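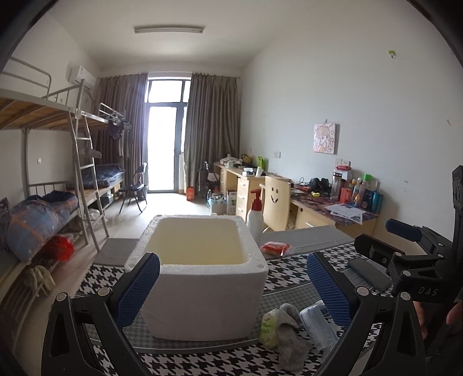 Section 4. Clearing and Sorting the Bed Surface

4.1 Purpose. This section sets out how residents of Broltthorpe are to clear small items from a bed before the room is inspected or the bedding is changed. It applies to every room furnished with metal bunk beds and a shared desk. Sorting is done into an open-topped box placed directly on the bedsheet. A white foam box of the kind shown, set down on the houndstooth cloth with the sock and the small packet still in front of it, is suitable, provided it is empty at the start. Cardboard boxes may be used instead but must be free of staples.

4.2 Before you begin

1. Open the curtains at the balcony door. If daylight is poor, switch on the ceiling light.
2. Move folding chairs away from the bed.
3. Check that the bed ladder is standing securely. Do not hang clothing on it while sorting.
4. Place the box near the middle of the bed, with clear space on both sides.

Note: Residents sharing a room should agree on a time in advance. Items on another resident's bunk are not to be moved without that resident's consent.

4.3 Sorting

1. Pick up fabric items first. Socks and cloths go to the laundry bag, including any that appear clean.
2. Lay sheets of foam netting from fruit packaging out flat and check that nothing is caught in the mesh. Hold the netting by its lower edge and let it open fully.

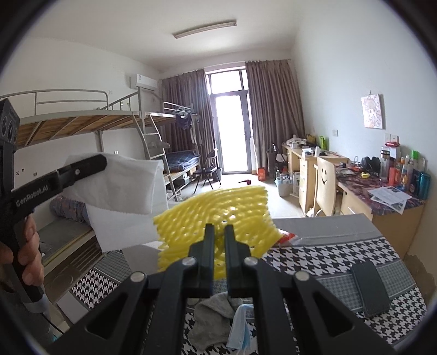
3. Fold the netting in half twice and place it at the bottom of the box. It may be kept for cushioning breakable items when the room is vacated at the end of term.
4. Discard used paper towels. Cloth towels are to be hung on the rail of your own bunk.
5. Treat any face mask left on the bed as used. Handle it by the straps only and put it in the covered bin in the corridor.
6. Collect small packets and plastic bags. Unopened packets go into the box. Empty ones are thrown away.
7. Remove telephones, chargers and headphones to the desk before the sheet is lifted.

Caution: Do not shake out a bedsheet until step 7 is complete. The housing office does not replace telephones damaged in this way.

4.4 Storage. A packed box must weigh no more than 3 kg and must be kept under the lower bunk or on the floor beside the desk - never on the upper bunk. Leave 40 cm of clear floor in front of the balcony door at all times.

4.5 Questions. Requests for replacement boxes or laundry bags should be made to Pacita Yap at the housing office. Matters concerning beds, rails and ladders are handled by Rodel Ignacio.

Section revised May 17, 2018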